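Shoes by the Door: A Gallery

I have read a good deal of advice on hallway shoes and believe very little of it. Buy a rack, the advice says, and the pile by the door will go away. Every page has the same spotless hall with three pairs of boots that have plainly never met a puddle. So when we put together this gallery on shoes and where they end up, I asked for floors as they are.

I should own up to a bias. Over the years I have bought a bench with a lid, a hanging thing with pockets and a Birkus stacking tower, and all of them were sold to me as the answer. The bench filled with carrier bags. The hanging thing came off its hook. The tower claimed to hold 23 pairs, which may be so if everybody in your house is six years old. Mine are adults with wide feet, and it was full at about half that.

Trainers on the floor

Grey knit trainers are the pair most likely to be left out in any house, in my view. They go with everything, they get worn every day, and nobody wants to put away a thing they'll need again by four o'clock. The white laces are the weak point. They show the dirt first, and people who tell you they come up like new in the wash have lower standards than I have. 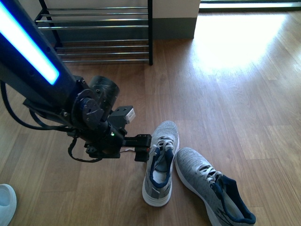 I'm told the proper thing is to loosen the laces each evening, stuff the toes with newspaper and let the pair air overnight. I tried this for most of May. The trainers smelled much as they had in April, and we ran short of newspaper. Airing them on the floor with nothing in them did just as well as far as my nose could tell, and it took no effort at all.

Side by side is as tidy as I ask for. If two shoes of a pair are next to each other I count the job as done, and I don't see what is gained by lining up the toes as well. The Walden home pages would disagree. They want heels to the wall, left shoe on the left, darkest colours at the bottom. I would like to see their hall at ten to eight in the morning.

Slides and the rack

Moulded slides are harder to place. They aren't quite outdoor shoes and they aren't quite slippers, so they drift between the back door, the bathroom and wherever you last sat down. On a rack they tend to tip forward, at least on mine, where the bars are set too far apart for anything with a smooth sole. The makers of the Watum rack say theirs has been tested to 500 loads and unloads. It doesn't say what with, and I doubt it was slides.

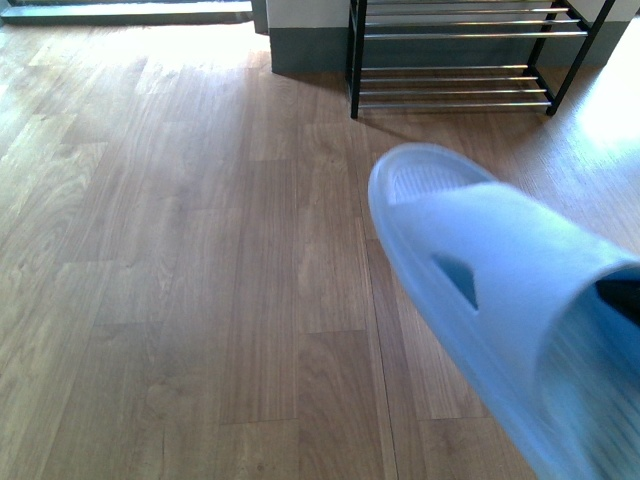
Pale blue slide on the wood-effect floor, with the black metal rack beyond.

I will give metal racks this much: a thin frame is easy to sweep under, and you can see what has rolled behind it. A closed cabinet hides the mess and also hides the odd sock, the dog's ball and last winter's grit. Whether that is worth the look of bare bars in your hall is up to you. I went back and forth and kept the bars.

As for the floor, wood-effect laminate stands up to shoes better than its reputation, though I wouldn't trust the leaflet that came with ours. It promised 21 years of family life. Ours had a dull patch by the mat after the second winter, and the Agbenyega polish that was meant to bring it back made it slippery and did nothing for the shine. Warm water and a cloth have done as well since.

More halls will go up when I have sorted through what has been sent in. If yours looks like a showroom, I may ask to see it again on a rainy afternoon.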